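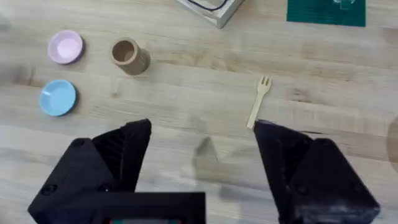 Gritley Tool and Repair Library
Progress report to the Hamada Fund, second period, ending February

Membership reached 80 in this period, against a target of 50. We would like to claim clever outreach, but the sign-ups came in the week the hardware store in Dremville closed, and we suspect the two events are related.

Lending. Members borrowed tools 67 times. The most requested item remains the carpet cleaner, which was bought as an afterthought and now has a waiting list longer than its hose. The post-hole digger, which took up most of a planning meeting and a good part of your first payment, has gone out once. It came back the same afternoon with a note reading "rock."

Repair evenings. Seven of the eight planned evenings took place. The eighth was lost to a burst pipe in the hall, an irony the members were quick to point out. Lamps and toasters do well with us. Printers do not, and we have stopped accepting them, along with anything described by its owner as "almost working."

Spending. We are $500 under budget on equipment and over on insurance by slightly less than that. The Skerkari branch had asked for its own drill press, and we ask your permission to move the equipment surplus to cover the premium instead. Skerkari has been told and is being brave about it.

Problems. Late returns are the main one. Our reminder emails were going to spam until January, so for most of the winter we were scolding people in private. Since the fix, up to nine tools a month still come back late, mostly ladders. We don't know why ladders.

Next period. We plan to open on one weekday evening until 8 p.m., finish the blade safety sheet we promised you last time, and buy a second carpet cleaner. The post-hole digger is available to any grantee of yours with softer ground.

Receipts and the loan log are attached. The smudge on page four of the log is chain oil.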